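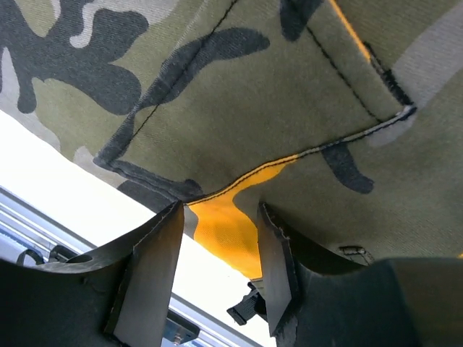

The edge detector in Telik has been the weak part of the folding stack since I started it, and this week I finally replaced it. The old one looked for strong lines in the wrist camera view and picked the longest one near the fingers. On a plain towel that works well enough. On woodland camouflage it falls apart. The dark blotches have harder borders than the hem does, and the hem of the flap is only a line of fine black stitching between one patch of pattern and the next. Where the yellow-orange lining shows under it there is at least a color change to go on. Everywhere else the detector would follow a blotch off across the cloth and report it as an edge with high confidence.

The new version is a small segmentation network with three classes: outer surface, lining and edge. I labeled 3,022 wrist frames in Torketa, which took most of my evenings last month. I skipped frames where the fingers hid more than half the cloth. I may go back for those, as they are the ones where the planner most needs help.

Two things made a bigger difference than the network itself. The first was masking out the gripper fingers before inference. They are always at the bottom of the view and their position is known from the joint reading, so the mask comes from a lookup table with 10 openings in it. The second was locking exposure. With auto exposure on, any bright background past the cloth would pull the whole picture around and the edge class would flicker from one frame to the next.

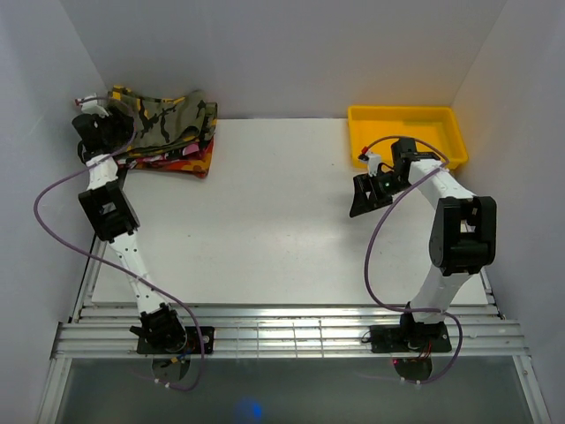

Planning is still done by Munro, and I changed less there. It takes the edge points from both wrists, puts them in the table frame, and scores pairs of grasp points, one per arm. A pair gets thrown out if either elbow would go through a wall panel or if the forearms would come closer together than the safety margin. That second check used to run on the full meshes. It now runs on capsules and takes 2 ms per pair, so I can score every candidate and stop guessing at a short list.

I also fixed a bug I am not proud of. The left arm's hand-eye calibration was being loaded with the rotation inverted, and I had covered for it months ago with an offset in the grasp code. It looked fine near the middle of the table and got worse toward the back corners. If you cloned the repo before this week, delete the left_grasp_offset line from your config or your left arm will miss everything.

For control, both arms run the same loop in Jolow. Each one gets a Cartesian target and a grip force limit, and the two loops share a clock. When both grippers have the cloth, the spacing between them is treated as a limit that can only shrink. Before that, small errors in each arm added up to a pull.

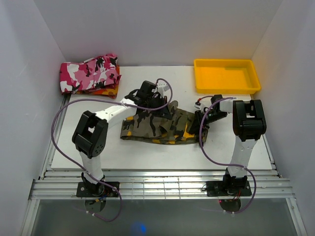
Crumpled starts are the next job. Munro assumes the cloth is mostly one layer when it picks a pair, and with a bunched garment it will happily choose two points on the same fold. I have a rough layer count coming out of the overhead depth, but it is noisy and I have not hooked it up to the scoring yet.

The test set so far is 72 starts, all with patterned garments. I want to add solid dark ones before I post any success rates. The weights and the label files will go up in September, once I have cleaned out the duplicates. The capsule check and the calibration fix are on the main branch now.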